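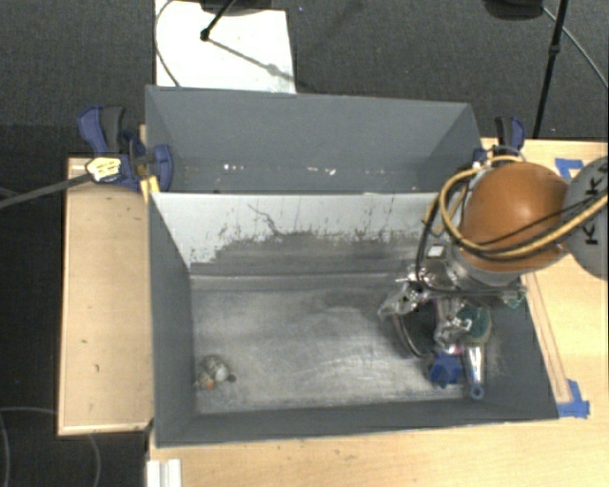 Farzad Rahimi
June

Right, a few people asked what I've been up to since spring, so a thread. Short version: I've been collecting grasps. Lots and lots of grasps. The arm goes into a grey bin, tries to pick something up, and we write down whether it managed. Then it does it again until I go home.

The total when I left last night was 2,071 attempts. An attempt counts even if the gripper closes on thin air, and plenty of them do! I used to find those depressing. Now I quite like them, the model needs to see misses as well and we were short of them for the first fortnight.

The project is called Skurkusau, which Cyrill Pichler came up with and refuses to explain. I've stopped asking. It's on all the folders now so we're stuck with it.

How a session goes: tip the objects in, start the script, let it run 100 attempts, stop, stir everything about with my hand, check the camera hasn't been knocked, start again. The stirring matters more than I expected. Leave it too long and the easy stuff gets picked over and over in the same corner and you end up with a hundred copies of one example.

Two bins, back to back, clamped at the sides. We had them unclamped to begin with and they crept. A few millimetres a day – enough that the arm's idea of where the wall is and the actual wall started to disagree. You can guess which one lost.

Speaking of walls, look at the state of the back one in the near bin. Scraped right down to dull grey along the bottom, and the floor has gone all swirly with fine scratches. Cyrill wants to swap it for a fresh one. I'd rather keep it. If the model only ever sees spotless bins it'll have a fit the first time it meets a scruffy one, and every bin I've met in a real warehouse was scruffy.

(We've agreed to do a batch in each. He's ordering the new bin, I'm hiding the old one.)

Objects! There are 44 in the full set, but never all at once. I go for a small handful at a time at the moment. Shiny things are the worst by miles. There's a silver handle in there with a blue ring at the end, the ring has a hole in it, and the depth reading on the silvery part is pure fiction half the time. The mottled grey and beige thing over in the corner is a different sort of pain: it sits tight against the walls and the fingers can't get round it.

Corners generally, in fact. I went back through the log and pulled out the corner attempts from one afternoon, and only 31 of them had come off. I'd been blaming the fingers. Cyrill pointed out that the script samples approach angles as if the walls weren't there, so half the good angles were being thrown out at the safety check before the arm ever moved. Fixed now. I've bought him a bun.

Cables are the other thing I'd warn you about. Ours run along the outside of the arm and curl over the top, and each time the wrist does a big turn I hold my breath. We've capped the rotation, so there are some grasps we'll simply never have examples of. I've put that in the notes so whoever trains on this doesn't wonder where they went.

Someone asked about labels. Success is automatic: lift, wait, check the finger gap, done. It's wrong now and then with thin objects, so I go through the doubtful ones with a cup of tea at four o'clock. Dull but oddly soothing.

Next up is the same routine with the new bin, then soft things, which I'm dreading. If you've got a good way of shuffling objects without a human hand, please tell me – mine's getting tired.

Last updated: June, 17:40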